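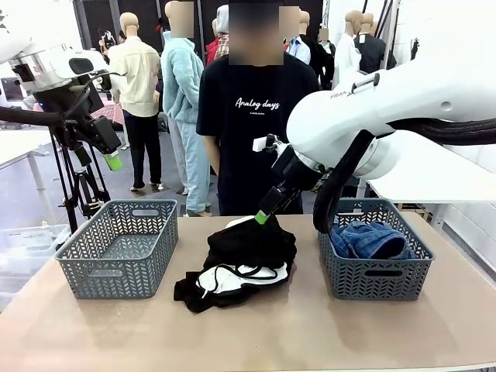 Black is the hardest color I've ever tried to dye, and I want to say that early, while people are still finding seats, because half the room thinks it's the easy one. (Pause for the guy who says "you just put more in." There is always one. Last time it was my brother-in-law.) So tonight is going to be a fast and very opinionated run through how people got cloth black before you could buy it that way, why it went wrong so often, and what happened when I tried the old methods in my garage. Think about a pile of clothes on a table, like the one up on the screen, and how the black fabric is the part your eye skips right over. It's the background. A few hundred years ago it would have been the part you pointed at.

Keep this opening short. I ran long in August and had to drop the whole logwood section, and logwood is the fun part.

Thank the hosts, thank Miyuki Kamata for the loan of the swatch books. Remind everyone the swatch books get looked at with clean hands, no coffee. The swatches with a red dot on the corner stay flat on the table because they crumble. I'll explain the crumbling in a minute and they'll understand why I'm being a pain about it.

What black is made of

Ask: what would you use, if you had to go outside right now and find something black to dye with? Take a few answers. Somebody will say charcoal, somebody will say walnuts. Charcoal is great for drawing and hopeless for a shirt, it's soot sitting on top of the thread and it leaves in the first rinse. Walnut hulls get you a really lovely brown. I have a whole drawer of lovely brown. If you squint at it in a closet it's black. Then you walk outside.

So the basic trick for a very long time was tannin plus iron. Oak galls are the famous source of tannin, those round lumpy things a little wasp causes on an oak tree. Pass the jar around. (Tell them not to open it. They will open it. It smells like a wet fence, it's fine.) You crush the galls, soak them, simmer the cloth in that, and it comes out sort of a dull tan. Very disappointing. Then it goes in the iron bath and it turns dark right in front of you, and every single time I've done it with a group people make a noise.

Same chemistry as the old ink, by the way. If anyone's here from the calligraphy crowd they'll want to talk about that, tell them after.

Problem number one: what you get is usually a gray with ambitions. It leans purple or it leans brown. Problem number two is the crumbling. Iron is rough on fiber, and too much of it will eat the cloth slowly over years. That's why you see old tapestries where the dark outlines have fallen out and everything else is still hanging in there. Show swatch with hole. Do not wave the swatch around like I did last time.

The Flimden ledger

Okay, this is my favorite thing and I have to be strict with myself. Three minutes.

There was a dye house at Flimden, and one account book from it survived, dated 1634. It's mostly what you'd expect, who brought cloth in and who hadn't paid. But the dyer kept notes in the margins, and he was mad about black. He wrote down the complaints. A coat came back because it had gone green at the shoulders. Another one came back because it rubbed off on the customer's collar, and then the customer wanted money for the collar too.

Read the margin note out loud, slowly, the spelling is half the joke:
"He sayth it is not blacke but onely sorrie."

Wait for the laugh. I've been using "only sorry" as a color name in my own notebook ever since, and there's a skein on the side table labeled that way if you want to see it.

The thing I'd love people to take from the ledger is how he priced it. His best black cost more than his red for the same length of cloth. It went through the blue vat first, then weld or madder on top depending on which way he wanted to push it, then galls and iron at the end, but just a little. Three or four dyes, all that fuel, all those rinses. The cheap black skipped the blue and went heavy on iron. You could tell them apart in the shop if you knew what to look for, and you could definitely tell them apart a couple of winters later.

Question I always get: was black only for mourning? No! It was church and law and money and showing off, and also mourning. If you had on a deep even black you were wearing somebody's whole week of work. Move on or I'll be here all night.
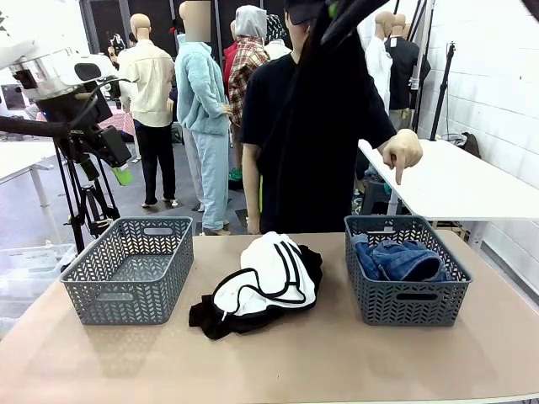
Blue underneath

Start with jeans because everybody owns some. There's a pair in the right-hand basket on this slide, that faded indigo look we all know. Indigo sits mostly on the outside of the yarn, it doesn't soak in the way other dyes do, so it wears off where you bend and rub. That's a flaw we decided to love. On a pair of jeans it's charming. On a black coat that started out in a blue vat, the same slow rubbing shifts the color on you a little at a time.

But blue is still the best foundation I've found. You need fewer trips through the iron to get dark, so the cloth lives longer. I did a side by side on wool from Andside (the mill yarn, the kind with a bit of grease left in it, wash it twice). One skein straight to galls and iron, one skein with three dips of blue first. Hold both up. Hold them near the window if there's one, overhead lights are mean to black and make everything look like everything else.

If they ask which blue: I used natural indigo in a plain vat on the porch. Woad would be closer to what they had at Flimden but I have never once gotten a good dark blue out of woad and I'm not going to pretend I have.

Logwood, finally

Logwood is a tree from Central America, and the heartwood gives you purple, and with iron it gives you a black that people went nuts for. It was so much easier. England banned it for a good long while because dyers kept using it badly and the color faded, and probably also because of who was selling it. People kept on using it under other names. I find this very relatable.

It works beautifully on silk, better than anything else I've tried. Show the scarf. This is the one piece I've never had a complaint about. My cotton was another story, the cotton went a kind of eggplant and stayed there.

Recipe I used, for those writing it down, and it's on the handout too:

100 grams of silk, scoured, damp going in
20 grams of logwood extract, dissolved in hot water first or you get specks
Warm it slowly, don't boil, leave it in overnight with the lid on
Iron bath next day, short, and keep it moving the entire time
Rinse until you're bored, then rinse again

The handout printed at the copy shop left off the line about mordanting with alum first. Say this out loud, twice. Alum first! I got emails.

What I'd buy

If you want black today without the porch and the wasps, go ahead and buy a packet. I keep Sarkex at home for T-shirts and I'm not ashamed of it. Use more than the label says for cotton, use the hottest water you can manage, don't crowd the pot. Polyester won't take it, and polyester thread in the seams won't either, so you'll get pale stitching on a dark shirt. Some folks like that. I pick it out with a marker, which is silly and takes an evening.

Sugawara makes the fiber-reactive one I like for linen. It's fussier. You have to add the soda ash at the right time, wear gloves, wear a mask for the powder. Black powders are usually a mix of several colors and they don't all grab at the same speed, so you sometimes see a reddish halo at a fold. Stir more than you think you should.

Washing: inside out, cold, by itself the first few times. Skip the vinegar. Somebody's grandmother swore by it and I'm not going to fight with a grandmother, but it doesn't set these dyes.

Questions and swatches

Leave 12 minutes. If it's quiet, ask who has a black thing that's gone green or brown and what it was, that gets them talking. Have the loupe ready for the wool skeins.

Likely ones:
Can you do it in a kitchen? Not in pots you eat from, please.
Is iron water bad for the yard? A little dilute stuff under the hydrangeas has been okay at my place. Don't dump the bucket.
Can you fix a bleach spot? Sort of. The spot takes dye differently, you'll always find it again.
Where do you find galls? I buy mine. The ones I picked near my house gave me beige.

Collect the jar. Collect the red dot swatches before anything else and hand them straight back to Miyuki.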